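Torton Youth Cricket: Questions From Parents and Coaches

Last updated Jun 8, 2018

I coach the under-11s at Torton and I answer the club's email, so these are the questions that land on me. The league has its own page with friendlier answers. Where mine disagree with theirs, I've tried to say why.

My kid has never held a bat. Is that a problem?

No. Most of them haven't. The first three sessions are catching, throwing and running between the cones, and the bats come out after that. If someone tells you a child needs a season of private lessons before joining a group, ask who is selling the lessons.

What age can they start?

Five, if they can listen to a grown-up for ten minutes. The league flyer says "any child from five up will thrive." Some will. Some five-year-olds will sit down in the outfield and pull up grass until pickup, and you'd be better off waiting a year and keeping your money.

What does it cost?

The season fee is $138. That covers field time, balls, insurance through the league and the end-of-season game. It does not cover shoes, a helmet or the club shirt. Siblings get no discount. I've asked for one twice.

The league says 3,936 children signed up across the region. Is cricket really growing that fast here?

I'd be careful with that number. It counts registrations, so a child who did the spring program and the summer program is in there twice, and a child who signed up and never came is in there once. I asked Gilang Hartono at the league office for the attendance figures and he was polite about it, but he didn't have them. What I can tell you is that we had 27 names on our own list last season and a good night was well short of that. I'd still call it a decent season.

Do we need to buy a helmet?

Not for soft-ball sessions. For hard-ball practice, yes, and nobody bats without one. Get one that fits now. A helmet bought two sizes up "to grow into" slides over the eyes at the worst moment.

What about the Skisell bat? The other parents keep mentioning it.

Skisell makes a perfectly good junior bat and charges a lot for the sticker. The claim that its handle "teaches correct grip" has never been explained to me in a way I could follow. A plain bat in the right size does the job. Stand your child up straight, rest the toe of the bat by their foot, and the top of the handle should come to the hip bone or thereabouts. Bring it along before you take the tags off and I'll have a look.

Is the Trusard coaching app required?

No. The league recommends it and some coaches like it. You film your child bowling and the app gives a score out of 100. I filmed the same boy bowling from two sides of the net one evening and got scores that were nowhere near each other. Use it if your child enjoys it, but please don't send me the score and ask for a place on the team.

How are teams picked for the Latuheru Cup?

Cempaka Jugah and I pick the team together. We look at who comes to practice, who can bowl a legal ball, and who we think will cope with losing, which is likely. Every child picked gets to bat or bowl. The cup rules allow you to hide your weaker players in the field all day, and a few clubs do exactly that – you'll notice them because they win.

Will my child be seen by scouts?

I've read the same brochure you have. In my time here I haven't met a scout at an under-11 game. Anyone who comes up to you at the boundary with a business card should be sent over to Cempaka or me.

What happens if it rains?

We decide one hour before the start and send a text. If you don't get a text, we're playing. Please don't go by the weather app on your phone. It has called for thunderstorms on some lovely evenings.

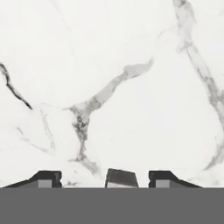
Wet grass alone won't cancel practice. Lightning will, right away, and we wait thirty minutes after the last strike before anyone goes back out. I know that feels long with a car full of siblings. I won't shorten it.

Can I get a refund if we quit?

Full refund before the second session, half before the fourth, nothing after that. The league's page says "satisfaction guaranteed," but I have yet to find the form you'd use to claim on it.

Do you run anything indoors over the winter?

Usually from November, if we can get the gym. We share it with two basketball programs and they book earlier than we do. I won't take money for winter sessions until I have the dates in writing, so if you hear that sign-up is open, check with me first.

Can parents help?

Yes, please. Scoring is the biggest gap, and you can pick it up in an evening. The league runs an online certificate for scorers that you don't need for our games. Coaching is different: you need the background check, and that has to clear before you run any drills. I'm doubtful about plenty of the league's paperwork but I have no complaints about that one.

Who do I contact?

Reply to any club email and it comes to me. For kit and shirts, ask Cempaka at practice.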